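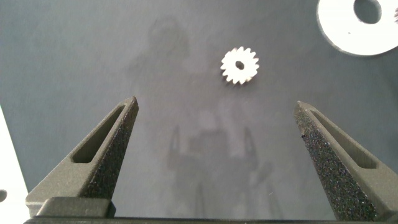 小直齿轮一枚,右上方是大平垫圈。灰色台面。

Kotgate 零件台:五月整理图集

Kotgate 是一间合用的小工房,平时修座钟、纸带记录仪、手摇计算机和各种带齿轮的旧东西。五月我们停了一个星期的活,把这些年拆机留下的散件倒出来重新分了一遍。这页图集原来打算只放零件的照片,后来几位成员要求把分类的办法也写上,于是文字比照片多了。照片会陆续补,文字先放在这里,按零件种类分条,每条几句话,个别条目写长了些。

参加整理的有 Sosina Gebreyes、Urho Saarela、Dirceu Medeiros 和我。Gonçalo Moreira 负责登记表,Mieczysław Adamczyk 星期天下午过来认了一批我们认不出的件。登记表最后一行的编号是 139,一个编号对应一种零件,同种的不论多少都在同一格里。

台面

整理用的台面是深灰色的,哑光,没有花纹。浅色金属件放在上面轮廓很清楚,齿尖有没有缺口,低头一看就能看出来。发黑处理过的钢件在上面不好找,分钢件的时候另铺一张白纸。

台面上不放工具。螺丝刀、镊子、卡尺都放在右手边的架子上,用完放回。以前的习惯是工具和零件混着摊开,收的时候常把小垫圈夹在工具卷里带走。

每次只倒一小堆。倒多了会滚,滚到地上的件有一半找不回来。台面外沿贴了一圈软条,高度刚够挡住滚珠。

直齿轮

数量最多的一类。先按外径分成大中小三盘,再在盘里按齿数排。齿数要从有记号的那个齿数起,用铅笔点一下,数完擦掉。不做记号直接数,二十齿以下还行,四十齿以上十次有三次数错。

外径用卡尺量齿顶到齿顶。齿数是偶数的直接量;齿数是奇数的,对面没有正对的齿顶,量出来偏小,要从孔边量到齿顶,加上孔的半径,再乘二。Urho 量了一个下午才想起这件事,那一盘全部重量了一遍。

模数用外径除以齿数加二算。算出来的数若和常见模数差得远,多半是英制径节的齿轮,也可能是齿顶磨掉了。拿不准的先不写模数,只写外径、齿数和孔径三项,放进待定格。

薄片齿轮单独放。这类齿轮多半是冲压的,一面的边缘光滑,另一面有毛刺,装的时候毛刺面朝外还是朝里会影响和隔片的摩擦。格子里统一毛刺面朝下。

薄片齿轮不要叠起来存。叠着放久了互相咬住,拿的时候一用力,齿就弯了。我们用的是浅格盒,每格平放一层,放不下就再开一格。

齿尖的检查:对着窗户侧着看,齿廓应该左右对称。磨损的齿一边陡一边缓,像刮风时的浪。磨得轻的可以翻面用,前提是轮毂两边一样高。磨得重的拆轴孔里的衬套,齿轮本身不留。

轴孔

孔径比外径重要。找替换件的时候,外径差一点还可以调中心距,孔径差了就得铰孔或者做衬套。登记表里孔径这一栏是必填的,外径允许空着。

测孔用的是一套针规,没有针规的尺寸用钻头柄代替。钻头柄要挑新的,旧钻头的柄被夹头咬过,量出来偏大。

孔有光孔、带键槽的、D 形的和方的。D 形孔要量两个数,一个是圆的直径,一个是平面到对面圆弧的距离。Dirceu 画了一张小图贴在盒盖里面,按图上的箭头量就行。

孔口有磕碰的先用圆锥油石转一转,再量。

双联齿轮和带轮毂的齿轮

双联齿轮是大小两个齿轮连在一起,登记的时候大轮在前,小轮在后,中间用斜杠。铆接的要捏住两个轮子反方向拧一下,有松动的写“松”,放到修理格。

带轮毂的齿轮要注意轮毂上有没有顶丝孔。顶丝多半不在了,孔里的螺纹可能是英制的,不要拿公制顶丝硬拧。待配的顶丝写在一张单子上,攒够了一起买。

有两个双联齿轮是从同一台 Vanags 记录仪上拆下来的,走纸机构用的。机器本身已经不在了,外壳给了 Clendell 的一位会员做工具箱。齿轮还很好,单独装了一小袋,不和别的混。

平垫圈

平垫圈按内孔分,外径只作参考。内孔是配螺丝的,外径是配位置的,找的时候总是先知道螺丝多粗。

大垫圈有几种来源:木箱铰链上的,电机座上的,还有计算机手柄底下那种宽边的。宽边的要留着,外面不容易买到同样厚度的。厚度量三个点,取最薄的写进表里。

冲压垫圈也有正反。圆角的一面朝螺母,毛边的一面朝工件,老师傅这么讲,我们修机器时也这么装。盒里不分正反,装的时候再看。

变形的垫圈放在平板上按一按边,会翘的就是变形了。小的直接扔,大的用木槌敲平,敲完还要再放平板上看一次。

尺寸相近的垫圈最容易混。内孔差零点几毫米,手感分不出来。办法是把对应的螺丝竖在一块木条上,垫圈往上套,套得下去又不晃的就归这一格。这块木条后来一直留在台边,比卡尺快得多。

镀层脱落的不和完好的放一起。锈会过去,尤其是雨季。

弹簧垫圈、齿形垫圈和调整垫片

弹簧垫圈压平了就没用了。开口两端应当错开,错开的高度至少和厚度差不多,达不到的不留。

齿形垫圈分内齿和外齿。外齿的远看和小齿轮有点像,混在一起倒出来的时候,Sosina 从齿轮盘里拣出过好几个。区别在于齿形垫圈的齿是扭的,放在台面上不贴平。

调整垫片很薄,用镊子夹容易折。我们用一根牙签蘸一点凡士林去粘,放好以后再擦。厚度写在纸袋上,每种厚度一个纸袋,纸袋按从薄到厚插在一个旧卡片盒里。

从同一根轴上拆下来的调整垫片不要分开。原厂配好的厚度,拆散了以后再配回去要花很多时间。这样的一组用细铜丝穿起来,挂一个小牌。

蜗杆和蜗轮

蜗杆和蜗轮成对存放,不成对的也登记,但标明缺哪一件。蜗轮的齿是凹的,外径量出来没有太大用处,主要记齿数、头数和旋向。

旋向的看法是把蜗杆竖起来,螺旋朝右上走的是右旋。看镜子里的会反,别照着反光的铁皮看。

青铜蜗轮磨损后齿会变尖,尖到能划手的就不能用了。有一只这样的蜗轮还留着,给新来的成员认磨损用,格子上贴了红条。

锥齿轮

锥齿轮不多,基本都来自手摇钻和一台旧的打蛋器。锥齿轮要成对用,拆单了配不上。收到单只的,看一下背面有没有刻号,有刻号的写进表里。

存放的时候小头朝上。小头朝下放不稳,倒了会磕大头的齿。

齿条

齿条按长度插在一个竖的木架里。量齿距要跨十个齿量,再除以十,量单个齿误差太大。

弯的齿条放在玻璃上看透光,中间透光的往上拱,两头透光的往下拱。校直的事交给 Mieczysław,他有一套垫木。我们自己试过两次,断了一根。

轴和销

直轴滚一下就知道弯不弯。在玻璃板上滚,听声音,弯的会一下一下地响。

轴颈有沟的不能直接用,沟的位置和宽度记下来,有时候换个方向装,沟就避开了轴承。

锥销和圆柱销容易分错。锥销两头粗细不同,但差得少,用手摸摸不出来。用卡尺在两头各夹一次,数不一样就是锥销。锥销的大小按小头登记。

开口销不留旧的。旧开口销弯过一次,再弯就可能断。唯一留下的一包是没用过的,原包装。

滚珠和轴承

散滚珠全部按尺寸装进小玻璃瓶,瓶底垫一层浸过油的棉布。不同来源的滚珠即使尺寸一样也不混,同一个轴承里要用同一批。

旧轴承洗过以后转一下,听。有沙沙声的再洗一次,还响就不留。洗完马上上油,隔夜就会起锈点。

含油铜套泡在机油里存。干了的铜套要重新浸油,放在温热的油里等气泡冒完。不能用汽油洗,洗完里面的油也没了。

弹簧

弹簧分压簧、拉簧和扭簧,再按线径分。拉簧最烦人,钩子互相挂住,倒出来是一团。解开的办法是把整团放进浅盘里轻轻晃,大部分会自己散开,剩下的再用手解。用力扯会把弹簧扯长,扯长了就不能用。

现在拉簧每根插在一段吸管里,吸管口朝上排在盒子里。这个办法是 Sosina 提的,费一点工,但拿的时候很方便。

发条不拆。还在盒里的发条连盒存,盒外写“未放松”或“已放松”。没放松的发条盒盖不能撬,这一条写在工房门口的规则里。

螺丝和螺母

螺丝不在这次整理的范围内,只把明显属于某台机器的挑出来。钟表螺丝的槽很窄,普通螺丝刀会把槽撑坏,和一般的螺丝分开放。

英制的和公制的分成两个抽屉。拧得进去两三圈然后变紧的,多半是制式不对,退出来,别再拧。

螺母里拣出一些方螺母,老机器的木底座上用得到,单独一格。

清洗

所有零件分类之前先洗一遍。先用煤油刷掉干了的油泥,再用温水加洗洁精,最后用热风吹干。铜件不在煤油里过夜。

洗小件用茶漏。茶漏的网要密,旧的网眼大,小垫圈会漏下去。盆底放一块磁铁,漏下去的钢件会吸住,铜件只能等水静下来再捞。

超声波清洗机只洗金属件。带胶木的、带漆字的、镶了石头的都不能放。Gonçalo 列了一张不能放的清单,贴在机器盖上。

洗完的零件在毛巾上摊开晾,毛巾要用不掉毛的。齿缝里夹了毛,装上以后会带着油粘成一团。

齿缝里剩下的硬油泥用削尖的竹签挑。竹签比钢针软,不会在齿面上留划痕。每个齿缝都走一遍,一个小齿轮用不了几分钟,大的慢一些。

认不出来的件

每次整理都会剩下一盘认不出来的。这次那盘里有弯成直角的薄片、带偏心孔的圆盘、半截像扳机的东西,还有一个两头螺纹方向相反的小套。

Mieczysław 星期天下午坐下来一件一件看。偏心圆盘是缝纫机上的,直角薄片是打字机的色带导片,反向螺纹的小套是调拉杆长度用的。扳机一样的东西他也没认出来,说可能是某种计数器的归零爪,让我们别扔。

认出来的当场登记,认不出来的装进透明袋,写上从哪台机器或者哪一箱里来的。不知道来处的就写不知道。不写猜测,以前有人把猜的名字写在袋子上,后来的人照着找了半天。

盒子和标签

这次统一换了浅格盒,盒盖透明。旧的铁饼干盒不再用,深,看不见底,而且盖子一扣就震得零件乱跳。

标签写在盒子正面,用铅笔写在纸胶带上。铅笔字不怕煤油,圆珠笔字沾了煤油就花了。标签上的顺序是编号、种类、孔径,其余的查登记表。

盒盖上另外粘一个样件。样件从那一格里挑一个最差的,免得好的被占掉。齿轮和垫圈的样件用双面胶,弹簧用线绑。

大垫圈和小齿轮不放在相邻的盒子里。大垫圈重,盒子一歪,会滑过隔板落到旁边去,砸弯薄齿轮的齿。大垫圈的盒子放在最下层。

柜子的抽屉不要拉到底。第三层的挡块坏了,拉到底会整个掉下来。挡块已经在配。

登记表

登记表有纸的和电子的两份。纸的挂在柜子侧面,铅笔写,拿了零件在那一行后面画一道。月底 Gonçalo 把纸上的改到电子表里,再换一张新的。

电子表的列有:编号、种类、齿数、外径、孔径、厚度、材料、来源、备注。材料一栏只在确定的时候填。颜色发白的不一定是镀镍,也可能是镀锌、镀铬或者本来就是铝,看颜色填材料出过错。用磁铁试一下是不是钢,剩下的写“非磁”。

数量不填。填了也不准,拿的人不一定每次都记。格子快空的时候在标签右上角折一个角,大家看见了就知道。

有两个编号是空的,原来登记过的零件后来并到别的编号里去了。空编号不再用,免得和旧的修理单对不上。

借出和交换

Kotgate 的成员可以直接取用,画一道就行。外面的人要零件,写信来说明机器型号和需要的尺寸,最好附上旧件的孔径。只写“小齿轮一个”的信我们没法回。

和 Clendell 那边有固定的交换。他们手里钟表件多,我们手里记录仪和计算机的件多,每季度对一次单子。上个季度换来一批薄垫片,换出去的是我们多出来的锥销。

Gallara 的那箱零件是买来的,一箱 1,870,连木箱带运费。箱里大部分是齿轮和垫圈,一部分从没用过,表面的防锈油已经干成黄色的一层。洗这一箱花的时间最长。买的时候有人觉得贵,洗出来以后没有再提。

几件和零件无关的事

窗边那盏灯换了灯管,现在光偏白。看划痕比以前清楚,看铜件的颜色不如以前。要认铜和黄铜的,拿到窗口去看。

卡尺的电池用完以后请换新的放回去,备用电池在进门左手第一个抽屉。两把卡尺每周对一次零,用那块十毫米的量块。

水槽下面的滤网每天倒一次。整理那几天从滤网里捡回来的垫圈有一小把,已经分回各格。

台面晚上要清空。没分完的连托盘一起放进柜子,托盘上放一张字条,写明分到哪一步。Urho 有一盘按齿数排好的齿轮,被当作没分过的又倒回了大盒,第二天从头再来,之后就有了字条这个规定。

问得比较多的

有人问旧齿轮和新齿轮能不能配着用。能转,但噪声大,磨得也快。成对的齿轮里坏了一只,最好两只一起换,尤其是软硬相近的两只。塑料和金属配的那种另说,坏的总是塑料的那只,换一只就够。

有人问齿轮要不要上油再存。钢的要,薄薄一层,用布擦上去,不要泡。铜的不用。塑料的不要上矿物油,有的塑料会胀。

有人问缺一个齿能不能补。慢速、受力小的可以,铣一道燕尾槽,嵌一块铜,焊好再锉出齿形。Dirceu 做过,一个齿花了大半天。快转的轮子我们不补。

有人问垫圈垫两片行不行。临时可以,两片之间会滑,时间长了螺丝会松。有厚的就换厚的。

有人问灰色台面是什么材料、在哪里买。是搬进来的时候就有的,我们也不清楚。要浅色零件看得清楚,随便找一块深色不反光的板子都可以,脏了能擦就行。

接下来

六号柜还没动,里面主要是链轮、棘轮和一些凸轮。棘轮要和棘爪一起整理,棘爪现在散在三个盒子里,得先找齐。

凸轮登记起来麻烦,外径不是一个数。打算在纸上描出轮廓,轮廓纸和零件放在一起,描的时候标出孔心和记号的位置。有描图纸用不完的成员请带一点来。

照片补上以后放在各条目前面。缺照片又急着看的,写信告诉我们编号。

登记表有错请直接在纸的那份上划掉改正,旁边签名字,不要用涂改液。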